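Sorting the Cable Box

6 min read
Print | E-mail

Most offices and many homes keep a box of network cables. The box fills over years, one router or desk move at a time, and it is rarely sorted until a cable of a certain length is needed on short notice. The method below was worked out for the equipment store at Hillberg, where the stock had grown to 70 patch leads in four drawers. It needs a clear worktable, a good lamp, some ties and two shallow trays.

The first decision is the sort key. Length is the obvious choice and usually the wrong one to start with, as few leads have their length printed anywhere. Category is printed on the jacket of most cables but takes time to read. Jacket color is quick. At Hillberg the first pass is by color only, and each tray takes one color.

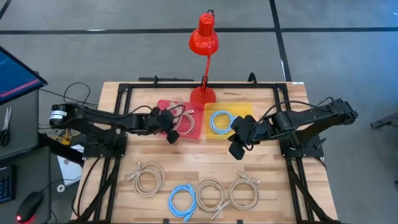 Photo: Hillberg / Teststead workshop pages

Beige and light blue get separate trays from the start, with the lamp between the operator's two working zones and the back of the table. Coils waiting to be sorted stay on the near side. A lead goes into a tray only when it has been coiled; a loose one put in "for now" will tangle with its neighbors and has to be taken out again.

Coiling is where most damage is done. A patch lead wound around the hand and elbow picks up a half twist with every turn, and the twist stays in the jacket. The over-under method avoids this: one loop is laid normally, the next is turned under, and so on to the end. For leads up to 6 feet, plain loops are acceptable. For anything of 12 feet or more, over-under is worth the practice. Loop diameter should be kept even, and no tighter than the cable will take without being forced.

Connectors are checked while the coil is in the hand. The latch tab on the plug is the usual failure. A lead with a broken tab will still carry a signal on the bench and then work itself out of a wall port a week later. Hillberg cuts the plugs off such leads at once – a faulty lead left whole always finds its way back into stock.

Ties deserve more thought than they get. Nylon zip ties are cheap, but they are easily overtightened and must be cut off, sometimes along with part of the jacket. Rubber bands perish and leave residue. Hook-and-loop strip sold by the roll can be cut to length and used again. A single light tie near the top of the coil, like the white one on the light blue coil at Teststead, is enough to hold the loops together on a shelf. Two ties are used only for long runs that will travel. 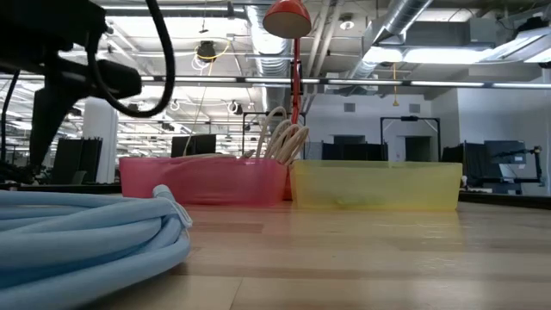
Tray depth affects the work more than tray size. A deep box hides the bottom layer and invites stacking, and after three or four coils the lowest has to be dug for. Shallow bins of the translucent kind show their contents through the wall and fill up visibly: the cream-colored loops standing above the rim of the pink one are the signal to stop and shelve. Oei, a small supplier of storage fittings, sells a comparable tray in a pack of 14, although any shallow food container will do the same job.

Labels come last. The length goes on a flag near one plug, measured and not guessed, and the category goes beside it. Writing on the tie is tempting but unreliable, as ties migrate from one lead to another. Gesside, which runs a similar store, labels both ends – a sensible step where cables disappear under a floor.

Once shelved, the coils are stored flat or hung on a wide peg. A thin nail puts the whole weight on one point of each loop. Leads that have gone unused since the previous sort are moved to a spares shelf, and the trays go back on the table empty.

This site uses cookies to remember your reading preferences. Accept | Manage settings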